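Collecting Garment Demonstrations: Bench Tips

Filed under Workshop / Laundry and Textiles
Updated Jan 19, 2021

These tips cover teleoperated demonstrations of shirt handling: pick, spread, fold, stack. They assume a two-finger gripper, a wrist camera and a work surface at table height. They come from the bench at Irnley and were checked against the second setup at Witulmont.

Choosing the garments

Wash and dry everything once before first use. New shirts carry sizing that makes the cloth stiffer than anything a household will hand the system later. Skip fabric softener, as it changes the friction between layers and the change fades over several sessions.

Stripes and checks are useful. A stripe shows the direction of the cloth in the image, and a fold shows up as a break in that direction. Do not build the set from striped shirts only. Plain dark cloth is harder, and a model that has learned to follow stripes will have nothing to follow on it.

Keep 48 garments in rotation. With fewer, the operators begin to handle each shirt from memory and the demonstrations become too clean. Write the garment number on the care label in laundry marker, where the wrist camera will rarely see it.

Setting the start state

Drop the garment from elbow height and leave it where it falls. Do not straighten it. If it slides off the surface, pick it up and drop it again, and log the second drop as the start.

Vary the side facing up. Turn one garment in 4 inside out before the drop. Seams, pocket bags and facings are then in the data from the beginning and do not have to be added in a separate round.

Approaching the hem

The hem is the best first grasp on a woven shirt. It is a doubled edge, it holds its shape, and it can be seen from the wrist camera until shortly before contact.

Bring the fingers in with the gap open and centered on the lowest point of the cloth. Stop short of it. Hold still for one second, then close the remaining distance at half speed. The pause gives a clear segment boundary when the episodes are cut up later. 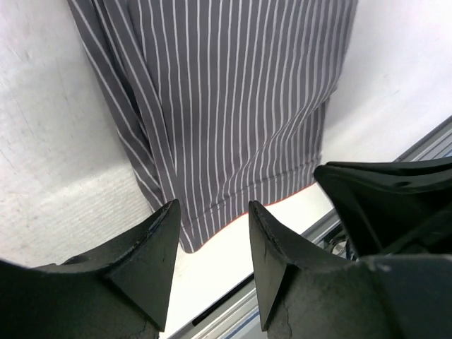
Mirsad Nikolaidis wrote in to say that the one-second pause did harm on his bench. His policy learned to stop in front of the cloth and sometimes stayed stopped. He now slows down over the last stretch without halting, and marks the boundary with a foot pedal, so the label is stored separately from the motion.

That is a fair objection. If a pedal is available, use it and drop the pause. If the pause is kept, trim it to a few frames before training. On the Pryor set, which was recorded with pauses and later trimmed, stalling before the grasp went away.

Grasping

Take a narrow bite. The fingertips should close on the hem and a little cloth above it. A deep bite gathers the layer behind, and the error does not show until the shirt is lifted.

After closing, raise the gripper 2 inches and look at the cloth. One layer hangs in a soft curve. Two layers hang straighter and often turn slightly. If there are two, put the shirt down, open, and grasp again within the same episode. Recoveries of this kind are worth more than another clean run.

Check the fingertips at the start of each session. Wipe them with a dry cloth, since lint builds up and reduces grip. Run a thumbnail over every edge. A rough spot will snag knitwear long before it bothers a woven shirt.

Lighting and background

A white surface under bright light will wash out pale garments. Lower the exposure until the grain of the surface can be seen, then lock it. Automatic exposure shifts when a dark garment fills the view, and the same shirt then has two different grays in one episode.

Keep the rest of the bench as it is. Fixed hardware in view does no harm as long as it is also there at test time. If something is moved, log the date.

Logging

Record for each episode: garment number, side up, operator initials, number of regrasps, and outcome. Use three outcomes only, done, partial and failed. Finer scales were tried at Stirkham in August and two operators could not agree on them.

Keep the failed episodes in a separate folder. Of the last 57 set aside, most had failed at the second grasp, and the cause was a sleeve lying under the body. The drop procedure was changed afterward so that sleeves are pulled out on half the starts and left alone on the rest.

Stop when the operator starts to hurry. Rushed episodes cost more time in review than they save at the bench.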